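How to Oil a Butcher Block Tabletop Without Ruining the Carpet Under It
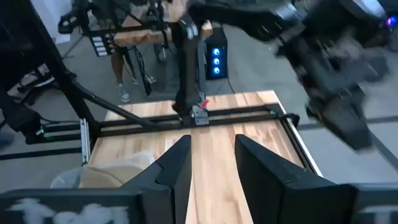
The top in its black metal frame, with the gray carpet and the computer tower behind.

Updated Sunday, August 18, 2024

A custom shop in Dendirthorpe once quoted me $3,970 for a work table. I thanked them, went home, and bought a butcher block top for $297 and a Trikier frame to put it on. The difference in price is the part where you do the finishing yourself, on your knees, smelling like a salad.

Most guides to oiling butcher block assume you own a garage. I own a carpeted room with electronics in it, so these steps are written for that. If you have a garage, skip the parts about plastic and enjoy your life.

What you need

Sandpaper in 100, 150 and 220 grit
A sanding block, or a random orbital sander with a dust bag
Tung oil or a hardwax oil (I use Teter, the quart can)
Lint-free cotton rags, more than you think
A nylon scrub pad for working the oil in
Plastic sheeting and painter's tape
Nitrile gloves
A metal bucket of water with a lid

Do not buy mineral oil because it's what you put on the cutting board. Mineral oil never cures. On a cutting board that's fine, but on a work table it means your paperwork gets a little more translucent every week.

Step 1. Clear the table and move the computer

Take off whatever comes off. Anything bolted down gets bagged in plastic and taped at the base, and you'll sand up to the tape by hand.

Then deal with the computer. A tower on the floor next to the table is a vacuum cleaner with a graphics card. Shut it down, unplug it, and carry it to another room. Draping a sheet over it while it runs is worse than doing nothing. I did this once in April and spent the following evening with a can of compressed air and a set of fan blades the color of oatmeal.

Step 2. Cover the carpet

Run the plastic out at least three feet past the table on every side and tape the seams. If the frame is too heavy to lift, slit the sheet from one edge, slide it around each leg, and tape the slit shut.

Put an old bath towel on top of the plastic where you'll be standing. Oil on bare plastic is a skating rink, and you will find this out while holding the can.

Step 3. Tape the frame

With a frame that wraps the edge of the wood, press painter's tape along the metal right up to the line where it meets the top. Push it into the gap with a putty knife. Oil left on black metal dries to a brownish film that shows up only when company is over.

Leave any expansion gap open. Wood moves across its width with the seasons, and if you fill that gap with caulk the wood will still move, just louder.

Step 4. Sand

Always go with the strips, end to end. Scratches that run across them stay invisible right up until the first coat of oil, at which point they become the main feature of the room.

Start with 100 if there are stains, glue spots or old finish. For a new top, start with 150. Finish everything at 220. Don't go finer than that: a surface polished too smooth won't take much oil, and you'll have done the extra work to get a worse result.

Vacuum, wipe with a barely damp rag, and let it dry for an hour. The damp rag raises the grain a bit. Knock it back with one light pass of the 220 and vacuum again.

Step 5. First coat

Pour a puddle the size of a saucer and spread it with the scrub pad, working along the grain. Keep going until the surface looks evenly wet, then wait 15 minutes. Pale wood will go darker and yellower. People panic here. It's normal, and most of the honey color stays, so if you wanted it to look Scandinavian you should have bought a white-tinted oil — check the can before you pour.

Wipe off everything that hasn't soaked in. Then wipe again with a clean rag. The single most common mistake is leaving extra on for protection. It doesn't protect anything. It goes sticky and collects lint for a month.

Step 6. Rags

Rags soaked in drying oil can heat up and catch fire on their own. Put them in the metal bucket, under water, lid on, before you go wash your hands. Do not ball them up in the trash. Ask your town how it wants them disposed of; mine takes them on hazardous waste day with the old paint.

Step 7. More coats

Let the first coat dry overnight with a window open. A new top wants 2 more coats, thinner than the first. An older one that's only being refreshed usually needs one.

Do the underside too if you can get at it, at least one coat. A top sealed on one face only takes on moisture unevenly and can cup. I skipped this on my first table, which now holds a pencil very nicely in the middle.

Step 8. Put it all back, later

Light use after two days. Heavy things, clamps, and anything with rubber feet should wait a full week, or whatever the can says if it says longer. Rubber feet on fresh oil leave rings. Cork pads from Sosa Hardware fixed that for me, and they were cheaper than sanding again.

Upkeep

When a drop of water stops beading and starts soaking in, it's time for another coat. Wipe the dust off, one thin coat, wipe dry, done before dinner. For coffee rings, hand sand with 220 a few inches past the mark on each side, oil that patch, and blend outward.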